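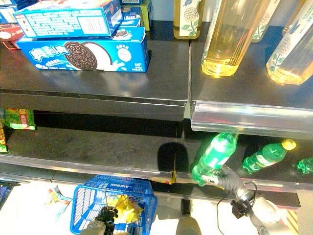
Figure 2. Shelving unit with boxed biscuits (left) and bottled cooking oil (right).

3.2 Shelf layout and choice of goods

The shop area was fitted with dark grey shelving of the sort used in small convenience stores. Biscuits and cooking oil were placed on neighbouring sections of the same unit. Ashour's earlier work on small-shop layout had kept food groups on separate units, and we wanted to see whether close placing changed the order in which people picked things up. It also meant that a light cardboard box and a heavy glass bottle could be taken from nearly the same standing position.

Boxes were not squared up between visits. In an ordinary shop the stock is disturbed all day, and a box left on its side is a common sight by late afternoon. We therefore let the shelves drift and only restocked when a section had run down. The oil bottles were treated in the same way, except that any bottle standing too near the front edge was pushed back by hand before the next shopper came in.

Each shopper was given a short written list and asked to shop as they normally would. The lists were drawn from the Listerard set of household purchases, which holds 1,047 entries, and were cut down to 6 goods per visit. Lists with more than 2 glass items were left out on grounds of weight. A total of 30 shoppers took part in July, all of them regular users of a hand basket by their own account.

3.3 Baskets

The basket was a standard hand-held model with openwork plastic sides and a metal carrying handle. We looked at trolleys and at fabric bags during planning, and dropped both. Trolleys need wider aisles than we had, and a bag changes shape as it fills, which makes it hard to say where an item has been put.

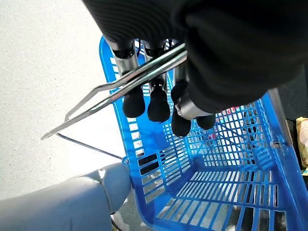 Figure 3. Blue plastic shopping basket with its wire handle.

Baskets of this pattern have two features that matter for the results. The first is the open mesh of the walls. Small packets can catch a corner in the slots, and several shoppers said they avoided putting thin items down the side for this reason. The second is the handle. It is hinged, so it can lie over the opening when the basket is put down, and the shopper then has to move it or reach past it. The Flasex and Pap questionnaires, both of which we used after each visit, have an item on handle comfort but none on this point — an omission we return to in Section 5.

Putting the basket on the floor was allowed. Most shoppers did so at the oil section, where they wanted both hands for a bottle, and far fewer did so for the biscuits.

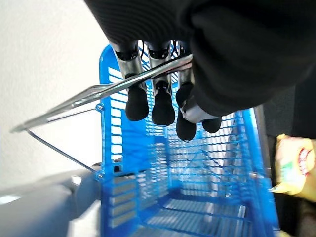

Packing order was noted at the till by one observer using the Wonoser coding sheet. An item was coded as "base" if it rested on the basket floor and as "upper" if it rested mainly on other goods. Bottles laid flat were coded separately from bottles standing up. Where the observer could not decide, the item was marked as unclear and kept out of the counts in Table 4.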